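项目进展报告(六月)

报送:Niall MacAulay
编写:Abílio Brandão
日期:2018年6月28日

## 一、总体情况

Noletti 社区玩具借阅项目本月按计划运行。Ondonia 主馆照常开放,Skimus 分点完成搬迁后恢复借还。截至填报时,在册玩具1166件,本月借出708件次。上期报告提到的目录合并工作已经做完,旧的纸质卡片不再更新,装箱存放在主馆储物间。

搬迁比原定时间晚了几天,原因是新址的门锁需要更换,房东方面迟迟没有确认由谁付款。最后由房东承担,没有动用项目经费。停借期间到期的物品一律顺延,不收逾期费。

## 二、目录与借阅规则

合并目录时发现两处的编号方式不一致。主馆按类别编号,分点按入库先后编号。现统一采用主馆的办法,分点的标签已全部重打。部分套装缺少零件,先登记为“待配”,不对外出借。拼图类问题最多,有几套合起来也凑不成一套完整的,建议下月报废。

借阅期限由两周改为三周。改动之前征求过家长意见,回收问卷20份,多数赞成,反对的意见主要是担心热门玩具等候时间变长。对此我们规定,有人预约的玩具不能续借。大件玩具仍维持两周,因为储存和搬运都不方便,周转慢了会影响后面的家庭。

## 三、物品整理

软玩具和布类物品今后按整篮管理,不再逐件贴标签。标签容易脱落,重新登记花的时间比较多。木制玩具和带零件的玩具仍逐件登记。 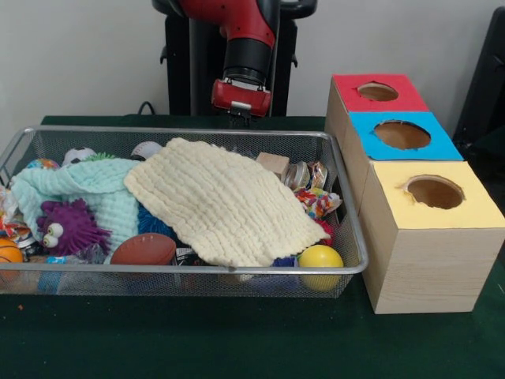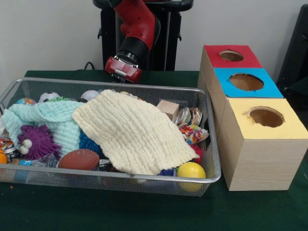

三张图中都是同一类金属网篮,里面装着玩具和布。
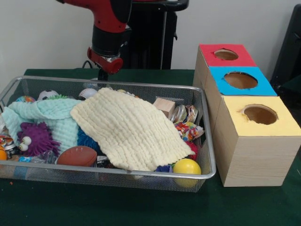
**整篮管理以后,丢失的软玩具怎么算?**

按篮核对。归还时与借出单上的数目相差一件以内不追究,超过一件的请家庭补一件同类物品,或者按押金的规定扣除。婴儿毯和其他布类物品不计入这个数目。

## 四、经费

本季度拨款2000欧元已到账。主要开支为分点搬迁运输、标签纸和打印耗材,以及主馆两个货架的更换。货架从 Tsuchiya 订购,货已送到,其中一个层板尺寸不符,已联系换货,对方答应不另收运费。换货完成之前,这笔款项暂不结清。

清洁用品的开支比预算略高。五月起软玩具每次归还后都要清洗,洗衣液和消毒用品消耗较快。目前可以用节余的交通费补上,不需要追加拨款。如果秋季借阅量继续增加,这一项在下一年度预算里应当单列。

## 五、存在的问题

1. 分点的开放时间偏短,下午来还玩具的家庭常常赶不上。拟把闭馆时间推后一小时,需要先落实值班人员。
2. 预约仍靠电话和登记本,两处之间偶有重复预约。合并后的目录可以加一栏预约状态,由两处每天更新一次。
3. 主馆储物间有一面墙返潮,靠墙的箱子已移开。房屋维修不在本项目经费范围内,请协助向产权方转达。

## 六、下月安排

- 完成货架换货及结算;
- 清点“待配”物品,确定补配和报废名单;
- 试行分点延长开放;
- 起草押金规定的修订稿,送贵处审阅。

押金规定现行版本写得比较笼统,对兄弟姐妹共用一张借阅证的情况没有说明。修订稿会把这一条写清楚,请贵处告知审阅一般需要多长时间,以便安排印制。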